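Werkstattbuch Restaurierung Vomdale
25. Mai 2021

Bearbeitung: E. Villalba, U. Valdebenito

Inv.-Nr. 2578, Kommode aus dem Nachlass Chmielewska. Die Abnahme des alten Schellacküberzugs an der linken Seitenwange wurde fortgesetzt. Ethanol, 86 %, mit Wattestäbchen, Einwirkzeit jeweils 8 Sekunden. Der Ton des Furniers bleibt stabil, ein Ausbluten der Beize wurde nicht festgestellt.
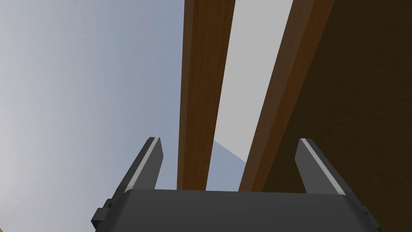

An der Vorderkante haben sich drei Furnierstellen gelöst. Niederlegung mit Hautleim, Zulagen über Nacht belassen. Herr Idahosa bittet darum, den Leimansatz künftig mit Datum zu beschriften. Die im April bei Hudell bestellte Lieferung Blätterschellack steht weiterhin aus; Frau Orellana fragt schriftlich nach.

Die Probefläche mit Nornar-Wachs ist matter ausgefallen als die Referenz. Eine Entscheidung wird bis zur Rücksprache mit Herrn Nepia zurückgestellt.

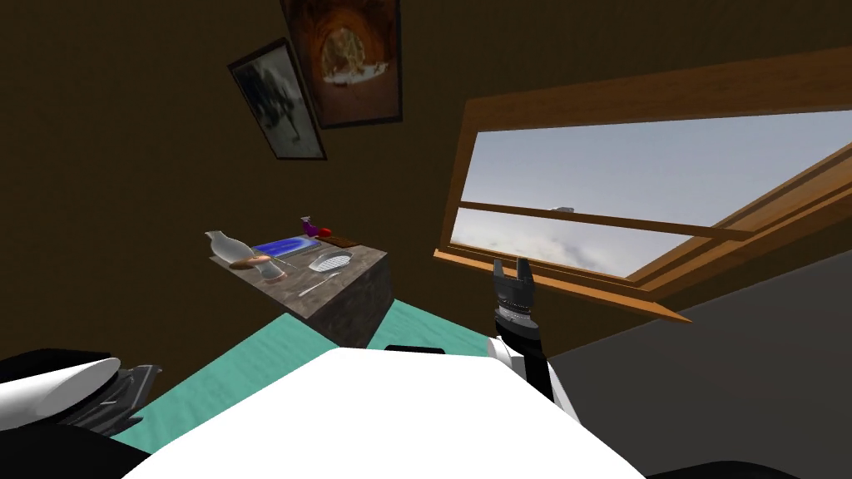 Zwei gerahmte Bilder an brauner Wand, rechts Fenster mit orangebraunem Holzrahmen.

Offen: Schlüsselschild reinigen, Schubladenlauf unten rechts prüfen.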